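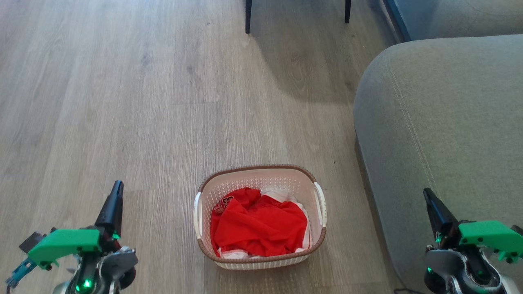
Who can be featured in a profile on this site?

Profiles cover people in public life and members of their immediate families, including spouses, parents and adult children. Subjects may be pastors, authors, broadcasters, athletes or local officials. Minor children are mentioned only when a parent has already spoken about them in public.

Filed under: Help > Biographies and Family Profiles

How are the facts in a profile checked?

Each date of birth, marriage or appointment must be supported by a published interview, a public record or a statement from the subject. Net worth figures are not printed unless the subject has disclosed them.

I am the subject of a profile and a detail is wrong. What should I do?

Write to the corrections editor, Bindu Reddy, at the Todcombe office. Please give the title of the profile, the sentence in question and a source for the correct information. Corrections are normally made within six working days - longer if the source has to be translated.

Can a profile be removed altogether?

Removal requests are reviewed by the managing editor, Dinesh Pai. Private individuals who are named only through a relative may ask to have their name taken out at any time.

May readers suggest a subject?

Suggestions are welcome and may be up to 900 words long. Please name at least four published sources. The list for the following season closes in March.

Does Lendis accept payment for profiles?

Payment is not accepted from subjects, their families or their agents. Sponsored pages are labeled at the top and kept in a separate section.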